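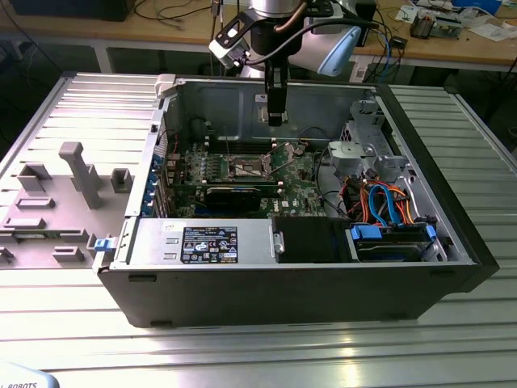

*Photo: Fanni Szekeres / Wetik*

**Old office PCs get stripped for parts as Gastska clears its backlog**

Forty old desktop towers down, plenty more to go. Gastska, the repair and reuse workshop, has started working through a load of 775 office computers handed over by the insurance firm Koval in October - and says most of them still have something worth saving.

The Dell towers came out of Koval's offices when staff moved over to laptops. First job with each one: side panel off, case flat on the bench, then a look at what's left inside.

"People think it's a dead box," said Aranka Szabó, who runs the parts bench. "Then you open it and there's a good power supply, a graphics card, a drive. Someone is paying money for that somewhere else."
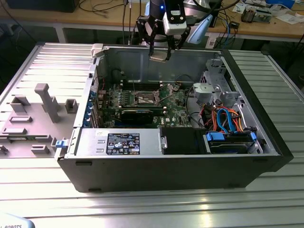

*One of the Dell towers with the side panel off. The CPU socket is empty, the graphics card still in its slot.*

Processors are kept apart from the rest, tested seperately and sold on in trays. Graphics cards stay in until the board has been checked over for damage. Boards with bent socket pins go straight to metal recycling - no point in keeping them, Szabó said.

Drives are the slow part. Every one gets wiped before it leaves the building, and any that fail are shredded. Koval asked for a certificate for each drive, so serial numbers have to be written down as well. That alone adds 10 minutes a machine.

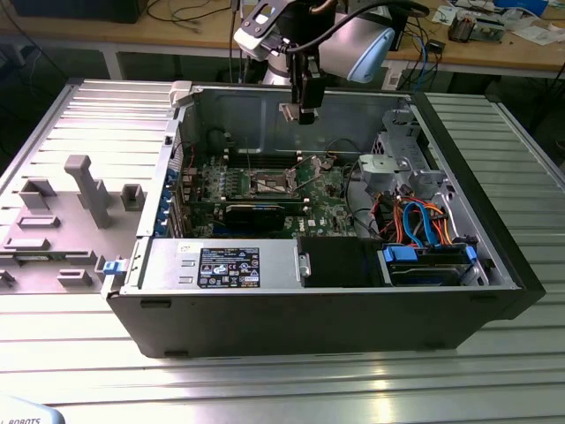
*Hard drive in its bay, held by two blue rails. Cables in orange, blue, red and yellow above it.*

The blue rails and clips get saved too. Small plastic bits, easy to lose, and people with the same model of case do ask for them. Szabó has a drawer full. Power supplies are load tested and the label checked agianst the stock list before they go on the shelf.

Gastska hopes to pull 2,000 usable parts out of the Koval load. Some will be built back into working computers for Dradine, the homework club, which wants its first machines before the exam season. The rest will be sold at the workshop counter, with prices still to be set.

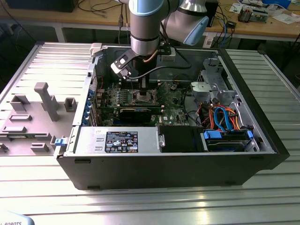

## Handing in a computer

Gastska takes desktop towers at the side door until 4pm. Monitors and printers not accepted at the moment - storage is full. Take out any discs and memory sticks first, and bring the power lead if you have it. Drives can be left in, they will be wiped the same way as the office ones. A receipt is given on request.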